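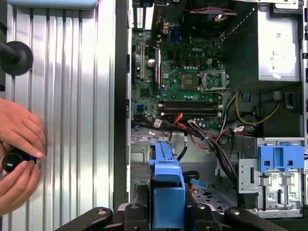 Handout 4: Collecting demonstrations for contact-rich tasks

Everything we did in the first three weeks of this course assumed that somebody had already handed you a dataset. Today we get to the part I like best, making one! Our running task is desktop computer teardown and reassembly, and you could hardly ask for a richer playground. Look at what a policy has to cope with inside one open Dell tower: an empty CPU socket with its retention frame open, black memory slots on a green board, bundles of cable crossing over each other, blue plastic brackets and caddies standing up right where a gripper finger might want to go. Add a person's hands working at the side panel and you have rigid parts, flexible parts and a moving human all in the same wrist view. A policy trained on blocks on a white table has never met any of this.

Vocabulary first. An episode is one attempt at one instruction, from the "go" to the "stop." A demonstration is an episode you are willing to train on. The two words get mixed up constantly (I do it too, please correct me), but the difference matters a lot when you start counting. The Kesero set, which you will use for Assignment 2, has 2418 episodes. After review, 365 of them were set aside, which leaves 2053 demonstrations. The ones set aside are still on the course drive and they are wonderful reading. Watch some of them before you record anything yourself.

Picking the instruction

Write the instruction before you record, and write it so that two people would agree on whether it was done. "Work on the cables" is no good. "Unplug the data cable from the drive and leave the end outside the drive cage" is fine. Kesero uses 17 instructions, and Flor Chambi rewrote most of them at least twice while the set was being built. Her rule of thumb, which I have stolen for this course: read the instruction out loud to someone who is looking at the bench and ask them to point at the part. If they point at the wrong one, rewrite.

Keep the verbs consistent. If you say "unplug" in one place and "disconnect" in another, decide whether you want that variety. Language variety is great when it's on purpose! It should go in the paraphrase file, where each instruction gets its alternates, and the original wording stays fixed.

What the wrist camera gives you

The wrist view is close, it moves, and the fingers are in it nearly all the time. That's good news for grasping, because the relation between fingertip and part is right there in the pixels. It's hard news for anything long, since the rest of the bench drops out of view for seconds at a time. Think about this when you plan your motion. A short pause with the target in sight before you reach in gives the policy a much better chance of learning where to go. Hagos Gebremichael calls this "looking before you shop" and you'll hear him say it in lab.
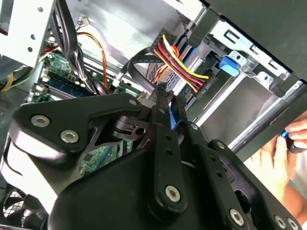 Tight spaces deserve extra episodes. Drive bays, the area under a cable bundle, anything next to a fan: the approach angles are limited there, and small differences in the pose of the case change which angle works. For these parts, shift or rotate the case between episodes. Don't be shy about it. A case that stays in one spot all afternoon teaches the policy that spot.

People in the workspace

Shared tasks are where this gets really fun. The person may hold a part steady, turn a screw or clear a cable while the arm does something else. Three things to settle with your partner before recording:

Who moves first. Say it aloud, and log it in the episode notes.
Where the hands may be while the arm is moving. The lab safety sheet has the limits, and they win over anything in this handout.
What ends the episode. The operator calls it, always.

Vary the person too. Swap roles, swap sides, use the other hand for the tool. If every demonstration has the same helper reaching in from the same side, you will find out at test time in a very memorable way.

Keeping the bad ones

Mark failures, don't delete them. Use the four tags in the Nandine logging tool: missed, slipped, blocked, wrong part. A recovery (the gripper misses, backs off, tries again and gets it) counts as a demonstration and gets the recovery tag as well. In Kesero there are 79 of these, and I would happily trade a pile of perfect runs for more.

For Assignment 2

Work in pairs. Choose two instructions from the Kesero list and write one new one. Read through the episodes that were set aside for your two and note what went wrong in each, one line apiece. Then draft a recording plan for the new one: starting poses, case positions, who helps and how, and when you would stop collecting. One page is plenty. Drafts are due August 13, 2025, in the Abera folder.

Reading: Chapter 5 of the course notes, up to the section on action chunking. We pick up there next time, so bring your questions about timing.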